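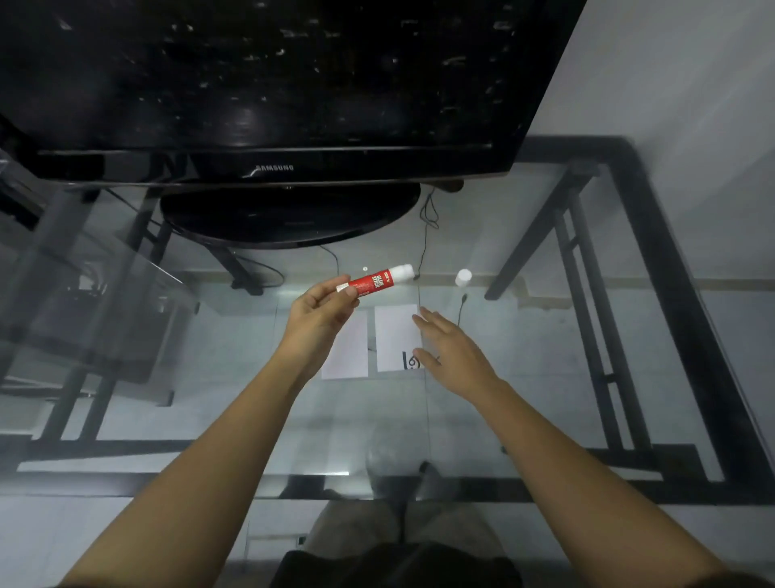 Betreff: Re: [wasis-liste] Umlaute in Sortierschlüsseln nach Update

Hallo Ritu, hallo Liste,

Ritu Upadhyay schrieb im Januar:
> Nach dem Umstieg auf Wasis 4 landen bei uns alle Einträge mit Ä, Ö
> und Ü hinter dem Z. Betroffen sind 259 Datensätze im Bestand Ladach.
> Der Export aus der alten Installation war korrekt sortiert. Muss ich
> den Index neu aufbauen oder reicht eine Änderung der Locale?

Die Locale allein reicht nicht. Der Sortierschlüssel wird beim Import berechnet und in einer eigenen Spalte abgelegt, spätere Änderungen an der Konfiguration wirken nur auf neue Datensätze.

Vorgehen bei uns (Bestand Trnka, gleiche Version):

1. Dienst anhalten, Datenbank sichern.
2. In der Konfiguration collation auf de_DE setzen. Für Namenslisten nach DIN 5007-2 den Zusatz phonebook verwenden – sonst wird Ä wie A behandelt.
3. Spalte sortkey leeren und die Neuberechnung starten. Blockgröße 50, bei größeren Werten lief der Prozess hier in den Timeout.
4. Dienst starten und Stichprobe ziehen.

Dauer auf unserem Rechner: 14 Minuten.

Zu beachten ist noch, dass Háčeks getrennt konfiguriert werden. Mein eigener Name stand nach dem ersten Durchlauf zwischen Sz und T. Das Skript von Edell setzt diese Regel nicht, sie muss von Hand ergänzt werden.

Offene Frage an die Liste: Hat jemand den Neuaufbau bei laufendem Dienst getestet?

Gruß
Ctibor Šimko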